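The big sofa, finally

4 April 2023

So the sofa has been in our living room since the middle of March and I still haven't written a word about it, even though half of you sat through me whining about the old one for 16 months. Sorry! It's long, it's beige, and yes, I know what I said about beige.

I had my heart set on green. Then Birutė dragged me over to look at a secondhand one her cousin was selling, all tufted and channeled like something from a hotel lobby, and I sat down and didn't get up for a good long while. We paid 1000 for it, delivery included, when I'd been saving toward 2000. Sold.

The pillows took longer than the sofa did, if you can believe it. I tried 4 different colors (the mustard was a crime) before settling on one teal and one light gray. The teal goes down at the left end, leaning, and the gray one sits up against the back near the middle. Chidubem says two pillows on a sofa this long looks stingy. I say he can go fluff his own. 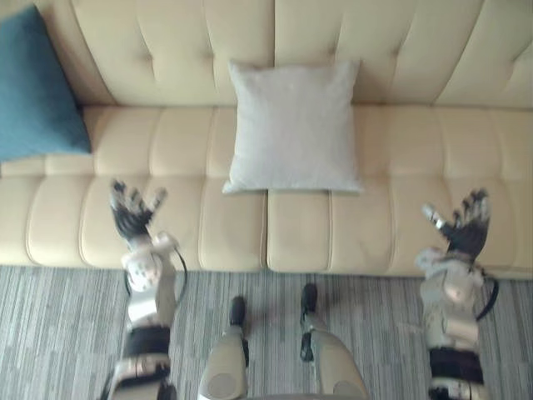

Keeping it clean

Tufting collects crumbs. All those creases and little dimples are lovely until somebody eats toast on them - and somebody always eats toast. I go over the seat with the brush end of the vacuum, then run the narrow nozzle down the seam between the two cushions, and then do the striped carpet while the thing is plugged in anyway.

Tumaini asked about red wine. No red wine yet, and she is getting a glass of white when she comes over.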